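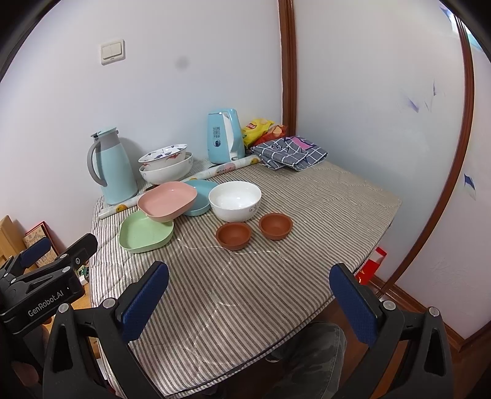 Imthorpe opened its training house to visitors on 19/06/2026, and guests spent the afternoon watching people teach table clearing to machines by doing it themselves. The house is set up like a family home, and most of the work takes place at ordinary furniture with ordinary dishes. At the table in the dining area, operators worked with hand-held grippers over a striped quilted cloth, with a pink square bowl, a light blue one, a pale green plate, a white ceramic bowl and two small clay cups set out in the middle. The kettle and the pitcher stayed at the back of the table, near the wall. Visitors were invited to stand beside the operators and ask questions between takes.

The open day was the first held by Imthorpe since the company moved its household program into the building in October. It was arranged together with Garrido, which supplies the program's software, and Okico, a home care provider that plans to test the finished system with its own clients.

"People expect to walk into a lab," said Ulises Bravo, who runs the household program at Imthorpe. "We wanted a place where the cups don't match and there's a bag of chips on the table. If a robot is going to help in a kitchen, it has to learn in one that looks lived in."

**How the work is done**

The household program is called Gokeo. Its aim is a robot arm that can clear, sort and stack dishes in a home without the furniture being moved or the dishes replaced. To get there, Imthorpe records people doing the same jobs with a gripper held in the hand. The gripper has two fingers with padded inner faces, and a camera on the tool records what the fingers are reaching for. Those recordings are then used to train the arm.

An operator starts from a layout, carries out one task from beginning to end, and stops. The dishes are then moved and the task is done again. A bowl may start on top of another bowl, next to it, or at the far side of the table. Operators are told to work at a normal pace and to keep going if a dish slips, as a recovery is also useful to the people who do the training.

Imthorpe has recorded 1096 complete table-clearing takes for Gokeo so far. Each one is checked by a second person before it is passed to Garrido. Takes that stop partway are kept in a separate set and are not included in that total.

**What visitors saw**

The demonstration was split into 3 sessions. Each session began with a short talk in the hallway, covering safety and where to stand. Guests then moved to the dining area, where they watched several takes and were able to follow the tool camera's view on a screen in the next room.

After that, visitors could try a gripper themselves. Each person was given five minutes and asked to pick up a cup, set it inside a bowl, and move the bowl to one side. Many found that the cup was the harder part. A low, round cup gives the fingers little to hold, and a grip that is slightly off center will turn it. Operators showed guests how to bring the fingers down on either side of the rim and close them slowly.

The last part of the visit was a run by the robot arm on a second table, using a version of the software finished earlier in the month. The arm was given two jobs: stacking plastic bowls by size, and moving a cup from one side of the table to the other. It completed the stacking job in every session. It completed the cup job in the first two sessions and dropped the cup in the last one, after which staff reset the table and ran it again without a fault.

"We left the cup job in because that is where we are," Bravo said. "Visitors asked good questions about it, and a few had ideas we are going to try."

**Comments from partners**

Vicente Fuentealba, who leads the project at Garrido, said the variety of the recordings matters more to his team than the number of them. "Plain, smooth plastic is fairly easy for the software now," he said. "Patterned bowls that sit inside each other are harder. The edges are difficult to tell apart, and a patterned tablecloth adds to that. We have asked Imthorpe for more of those layouts, and we are getting them."

Okico sent five members of its home care staff to the open day. They spent time with the operators going over the order in which a table is usually cleared in a client's home, and pointed out that many clients want certain things left where they are, such as a kettle or a folded cloth. Imthorpe will add layouts in which some items must not be touched. Recording of these will begin next month.

Okico has not set a date for testing in homes. The company said it will first ask staff to work alongside the arm in its own training kitchen, and that no client will be asked to take part before that stage is finished.

**Next steps**

Work on Gokeo will continue in the dining area through the summer. Imthorpe then plans to set up the kitchen counter and the sink, where the dishes will be wet and the light is different. Garrido expects to deliver its next software version ahead of a second open day in October. That visit will follow the same plan, with a longer period for guests to try the grippers.

Places at the October open day will be limited by the size of the house. Schools, care providers and members of the public may ask for a place through the visits page on the Imthorpe website. Visitors under 16 must come with an adult. The entrance and the dining area have step-free access; the screen room has one step, and a ramp can be put in place on request.

**About Imthorpe**

Imthorpe records and prepares training material for robots that work in homes. Its household program covers table clearing, laundry folding and putting away groceries.

**Press contact**

Requests for interviews with Ulises Bravo or Vicente Fuentealba should be sent to the Imthorpe press office. Reporters who wish to see a recording session can arrange a visit on working days, with two days' notice.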